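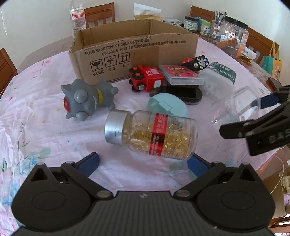 Paid testers wanted: Brostorum hand-held gripper kit

Bekirton is looking for people to try out the Brostorum kit at home before it goes on general sale. The kit is a pair of hand-held grippers, one for each hand, used to record everyday handling jobs so that robot arms can be trained on them.

You will work at your own table with your own things: bottles, jars, small boxes, toys, whatever is in the house. A session lasts 50 minutes and you will be asked to do 12 of them over three weeks. After each one you fill in a short form on grip, weight, comfort and how easy the fingers were to line up.

We want to hear from you if you

are 18 or over
have full use of both hands
have a table you can leave set up between sessions
can lift 5 kg without difficulty

You do not need any technical background. Left-handed people are especially welcome, as we had very few in the November round.

The fee is £417, paid when the kit comes back to us. Delivery and collection are free. Recordings show the tabletop and whatever is near it, so please put away letters, bank cards and family photographs before you start. You may ask for any session to be deleted.

To apply, write to Bláthnaid Dunne, Tester Programme, with your name, your postcode and a line or two on the table you would use. Applications close on Mon 2 December. Questions about the kit itself go to Finbarr Ó Néill at the same office.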